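Thread: Small jobs list, battery toys and a shutter

kastport_k
Doing the small repairs in one go. Lavender and white kids' toy first, then the roller shutter.
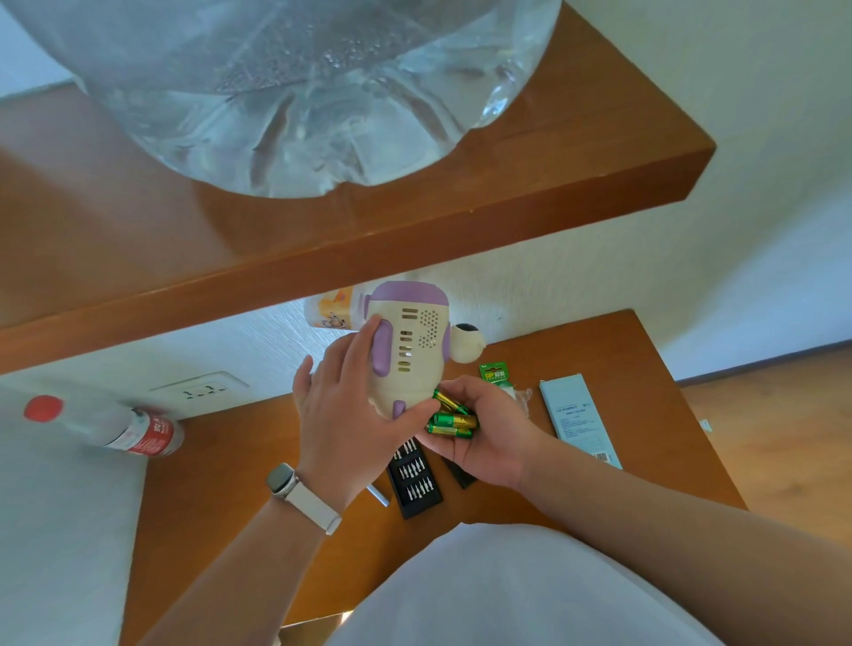 Cell choice matters more than brand. I use 200 mAh rechargeables in remotes and 800 in anything with a speaker. The green-and-gold AAs in my palm are for the toy.

Drita Stan
Disagree – a toy like that will run fine on the low-capacity ones.

kastport_k
Shutter next. I push on the bottom rail with both palms flat.
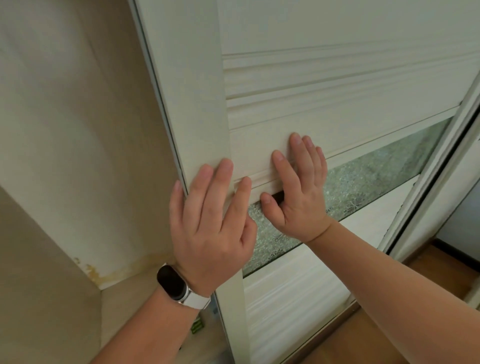 Photo: kastport_k / Grisotcombe Home Forum

pap4
Flat palms are right, but keep them level. A tilted rail can bind in the guide.

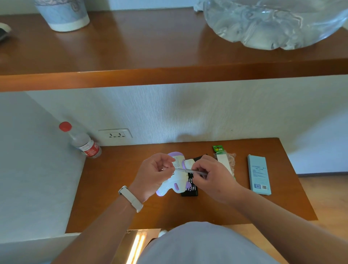

Slim screwdriver on the toy, bit case behind.

Drita Stan
Hand driver only. Power drivers strip plastic bosses. 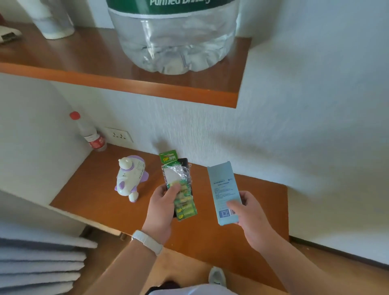
Spare cells: storage

flileo
Leave them in the blister pack.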